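Teaching by Hand: The Sketik Upper-Body Kit Comes to the Small Workshop

For most of the past decade, a company that wished to try a two-armed robot with jointed hands had a short list of suppliers and a long list of conditions. The machines were leased to universities and large manufacturers, installed by the supplier's own engineers, and serviced under contracts that ran longer than many small firms plan ahead. Sundik, a maker of motion components that entered the field with single-arm machines, believes there is a market below that level. Its Sketik kit is sold to workshops, technical colleges and repair firms, and it arrives in crates, to be assembled by the people who will use it.

The kit consists of a torso unit, two arms, two hands, a floor stand and a control computer. A subscription service called Plota, sold separately, covers the recording and training of tasks. Sundik states that two people can complete the assembly in a day and a half. At the training center in Wegener where this magazine was given access to a unit, the staff needed a little longer, largely on account of the cable routing at the shoulders, which the printed manual treats in a single diagram.

Once standing, the machine is used in a simple way. An operator guides it through a task by wearing a pair of sensor gloves, and the arms and hands follow. The session is recorded. After enough sessions, the Plota service returns a trained routine that the robot can attempt without guidance. Sundik recommends a minimum of 50 recorded sessions for a task that involves one object and a flat surface, and considerably more for anything that bends, sticks or rolls.

That last category is where the center has chosen to spend its time. Its instructors were less interested in moving boxes, for which cheaper equipment exists, than in the small handling jobs that fill a repair bench: picking up tape, pressing it flat, moving a bowl of parts out of the way and reaching for something beside it. Such work is difficult to automate because the materials do not hold their shape and seldom lie in the same place twice.
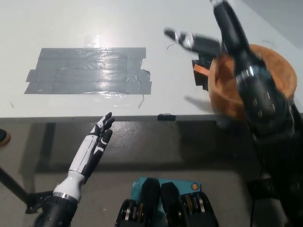

The hands are the strongest part of the kit. They close firmly without crushing, and the finger joints move smoothly enough that an operator soon stops thinking about each one. In our trials a new user could reach a chosen object with reasonable confidence after an hour in the gloves. Placing that object precisely took longer to learn, and two of the instructors preferred to slow the arms to half speed for any work close to the table. The speed setting is easily found in the control software and can be changed during a session.

Reach is adequate for a bench of ordinary depth. Users should nevertheless plan the height of the stand with care, as an arm that begins too low must travel up and over the front edge of the table before it can do anything useful. The stand is adjusted with a hex key and should be locked at four points. We would have welcomed a marked scale on the column — the center has since added its own with a paint pen.

Rüdiger Grube, who oversees the bench program at the center, takes a measured view of the purchase. "We did not buy it to replace a technician," he said. "We bought it so that our students could see how much goes into a task they perform without thinking. A strip of tape is a very good teacher in that respect."

His department recorded 138 sessions during its first month with the kit. The resulting routine for pressing and smoothing tape worked well when the strip lay near the middle of the table and less well toward the sides. A second round of sessions, with the material placed more widely, brought an improvement. Grube advises new owners to vary the position of every object from the first day, a point the manual raises only in an appendix.

Lighting also deserves attention. Shiny materials under ceiling lamps can confuse the vision software, and the center now dims one row of lights during recording. Sundik has acknowledged the matter and says that an update expected in January will handle glare more gracefully.

As to cost, the Plota subscription is priced at 700 dollars a month for a single machine, with no charge for stored sessions. The hardware is quoted on request and varies with the choice of hands. Spare fingertips are sold in sets and are the only part the center has had to replace. Telephone support is offered on weekdays and on Saturday mornings, and our calls were answered promptly by staff who knew the product.

The kit is best suited to institutions with a patient staff and a bench that can be given over to it for months at a time. Firms that need a working routine by the end of the quarter would do well to wait for the ready-made task library that Sundik is preparing, or to ask whether a single arm would serve.

Contact the editors | Subscriptions | Copyright, all rights reserved | Back to top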